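Home | Cleaning | Kitchen | Workshop | Garden

Fixing Small Wood Projects Without Making Them Worse
By Elaine Lacerda
26 December 2019

3 comments | 700 shares

Most repairs to small wooden things fail at the glue stage. These are the habits that have saved me the most time at the bench.

Clean off the old glue first. New wood glue won't hold well on top of dried glue. Scrape it with a dull chisel or the back of a utility blade. Warm vinegar on a rag softens the stubborn spots. Let the wood dry overnight before you go on.

Test the fit dry. Put the whole thing together with no glue and look at every joint. If a part needs a mallet to go in now, it will be worse once the glue swells it. Take off a little with sandpaper on a flat block and try again.

Use less glue than you think. A thin, even coat on both faces is plenty. An old toothbrush spreads it better than a finger.

Wipe the squeeze-out right away with a damp cloth, then a dry one. Glue left on the surface will show as a pale patch under stain. If you miss some, wait until it is rubbery and lift it with a plastic putty knife.

Protect the wood from the clamps. Scraps of cardboard work, but they stick. I use squares cut from an old cutting board.

Keep the small parts in a tray. Notched pieces get mixed up fast, and they roll under things. Pick a light-colored tray with a low rim and work next to it. Pencil a number on a hidden face of each piece before you take anything apart.

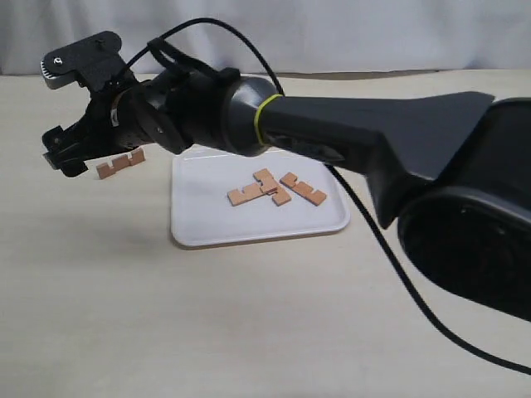

Storing Leftover Glue

Squeeze the air out of the bottle, wipe the tip and close it tight. Store it indoors in winter, as freezing ruins most wood glue. Write the month you opened it on the label. Mine says February and still pours fine.

Share | Print | Email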